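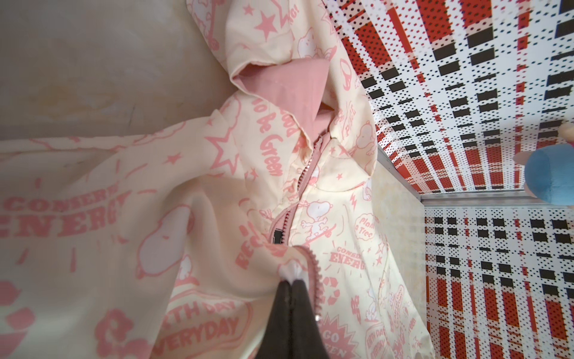 Zipped or open: how hooded jackets should go through the wash

Levuten Laundry Notes, April 13, 2023

The Skaltia Street branch handled 156 hooded jackets last month, and 72 of them came in with the zipper undone. Several customers have asked whether this matters. For printed jackets it does, and the spring intake is mostly printed jackets.

An open zipper leaves two rows of teeth free to rub against the fabric. On a plain fleece the result is light pilling. On a printed surface the teeth wear the ink first, usually along the front panels and the lower edge of the hood. Pale grounds with line drawings or lettering in a single color show the wear early because a break in an outline is easy to see. Cream with pink is a common case.

The procedure at the counter is now as follows. Empty the pockets. Lay the jacket flat with the hood opened out. Seat the pin fully in the box at the hem before moving the slider. Hold the hem down with one hand and draw the pull tab straight up, parallel to the teeth. Stop a finger's width below the collar, so that the top of the zipper is not under strain when the hood fills with water. Turn the jacket inside out through the neck.

If the slider will not move, check for lining caught behind it. Do not force the tab sideways. Tabs are attached by a small loop that bends under a side load, and a bent loop accounts for most of the pulls we replace. Graphite from a soft pencil, applied to both rows of teeth, frees most stiff zippers. Keep it off pale fabric and wipe away the excess before washing.

Wash cold on a short cycle. Hoods with a contrasting lining should have a separate first wash, as the lining may release dye onto a light shell. Dry on a rack with the hood propped open. Tumble drying is acceptable only where the care label allows it, and then on low.

Yasuo Hoshino will replace missing or bent pull tabs at the Skaltia Street counter through the end of May. Metal and molded tabs are in stock in white, black and gray. Full zipper replacements go to Nest Price and take longer; ask for a date when you drop off the garment.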